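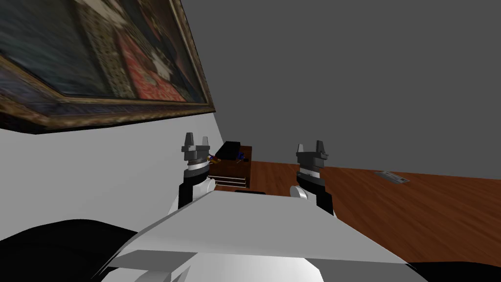 **Move-in tech check, Flalgate Hall, ground floor study rooms**
Checked Monday, before the new students arrive. Comments welcome, just add them underneath!

- [x] Plug sockets tested, all 24 working
 - *Lovely result. Last term we had two dead ones by the window.*
- [x] Extension leads: no cracks, no scorch marks, none plugged into each other
- [ ] Laptop chargers labelled and checked
 - *Nearly there! Ten done, the Zasska ones still need stickers. Label no. 954 is on two chargers, so one has to be redone.*
- [x] Hyun tablets: cases on, screens unbroken, batteries not swollen
 - *These have held up so well, I'm really pleased with them.*
- [x] Charging locker vents clear, door closes properly
 - *It takes up to 45 minutes to cool down after a full load, so please leave the fan running.*
- [ ] Cable covers taped down by the printer
 - *The tape is lifting at one corner. New roll ordered from the Rernton shop.*
- [x] Headphones wiped, ear pads replaced where split
- [x] Desk lamps: bulbs fine, arms stay where you put them
- [ ] Wi-Fi box moved off the radiator shelf
 - *Still there! It gets far too warm. Moving it is top of my list.*

Anything with a frayed lead goes in the red tray, even if it still works. Next check in October, same rooms plus the upstairs landing.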